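Grabby hands! How we built a gripper in the shared workshop

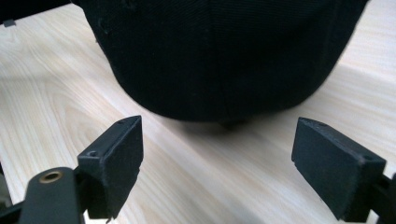
Clisholm Workshop, December 16, 2018

Quick one for the junior makers. Lots of you asked how the gripper works, so I'm typing this up before the glue club need the bench.

First — what is a gripper? It's a hand for a robot. Ours has two fingers and no thumb. The fingers face each other, they come together, and whatever is in the middle gets squeezed. Think of kitchen tongs. Same idea.

Ours is called Flasto. Giorgia picked the name, don't ask me what it means.

At the moment Flasto isn't on a robot at all. You hold it in your own hand and do the moving yourself. Good way to learn. You find out which things are easy to pick up and which ones are a pain, and then you know what the robot will have to cope with later.

The fingers

Black, blocky, flat on the front. Look for the small holes in them, those are screw holes. Screws are great because you can undo them! Glue a finger on wrong and you're stuck with it. Screw it on wrong, get the screwdriver, have another go. Martti had the left one on upside down for most of November.

The front of each finger is a bit rough, which is what you want. Try this at home: pick up a rubber with two smooth spoons. Now wrap the spoons in a bit of kitchen sponge and try again. Much easier. That's called friction — when two things rub and don't want to slide. There's a little notch out of the left finger down near the bottom. Still works fine, we'll make a new one when there's time.

The arms

Each finger sits on an arm. When the arms move, the fingers move. See the gold coloured ring on the left one? That's an eyelet. Eyelets go round a hole and make the edge neat and strong, same as on some trainers where the laces go thruogh.

Why a cap?

Dark things are tricky, for a start. Dark fingers, dark cloth, and you have to look hard to see where one stops and the other begins. Pale table helps. And cloth is floppy. A wooden brick stays the same shape when you squeeze it, cloth folds up and goes where it likes. So with soft things you have to think about WHERE to grab. Middle? Edge? A fold? Have a guess before you try it, then see if you were right.

Your turn

You need 2 lolly sticks, an elastic band, a bit of sponge and a peg. Stick the lolly sticks to the peg, one each side, so they poke out past the end that bites. Sponge on the inside of the tips, band round to hold it. Squeeze the peg to open, let go to close. Done. Ask a grown up if you're using a glue gun, they get very hot.

Things to try picking up: a sock, a grape, a coin lying flat (hard!!), a crisp without breaking it.

Harriet's record is 18 dried peas in a minute with a peg gripper. Beat that and tell her, she will want a rematch.

Next time — motors, and how to make the fingers close without you squeezing anyhting. Bring a snack.

Grigoris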